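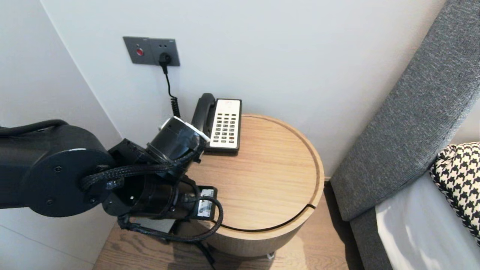

Hostunard guest rooms refurbishment
Progress report no. 7
Jan 23, 2018

To the Ellevach regional tourism fund, from the project office

Short one this time, sorry. Full figures go in with the end of stage report.

Where we're at
East wing done and handed back. Painting, carpet, blinds, door hardware. West wing is stripped out and the plasterers are in. 16 rooms finished in total, which puts us a fortnight behind the programme you approved in September. Most of that is the bathroom tiles. First delivery was the wrong colour, went back, second delivery short by two pallets. Supplier (Entili) has credited us the freight but can't give us the days back.

Money
Spend is tracking under on labour, over on materials. Tiles and the extra waterproofing in the upstairs bathrooms are the main ones. We've used $1207 from contingency for a replacement hot water valve that wasn't in the original scope, found when the wall came off. Invoice attached. No request for extra funds at this stage. Would like to move the unspent signage line across to bathrooms, can you confirm that's OK by email? Form says it needs your sign off if it's over $300 and it is.

Accessibility
Two ground floor rooms widened to the new door size. Grab rails in, one has to come off and be re-fixed lower, inspector picked it up. Ramp at the side entrance poured and curing. Handrail for it is still at the galvaniser's.

Bookings
Finished rooms are back on sale. Tudex booking system was switched over before Christmas and had a rough first week, double bookings mostly, sorted now. Guests like the quieter rooms. A few complaints about paint smell in the corridor so we are leaving the windows open during the day and not selling the two rooms closest to the works. Breakfast room stays open right through.

Problems
Parking. Skip and the tradies' utes take up most of the rear lot and the neighbours have had enough. We've asked council for temporary use of the verge, no answer yet.
Asbestos check on the old laundry came back clear, so that risk can come off the register.
Lift service overdue. Booked.

Next period
Finish plastering west wing, first coat on.
Tiles to upstairs bathrooms, assuming the delivery is right this time.
Handrail on ramp.
Order curtains, lead time is seven weeks so this has to go out by Friday week at the latest, or soner if we can get the fabric signed off.
Audit of recieipts to date, copies to you with the next report.

Site visit welcome any time after the ramp is open. Give us a day's notice and we'll have hard hats ready.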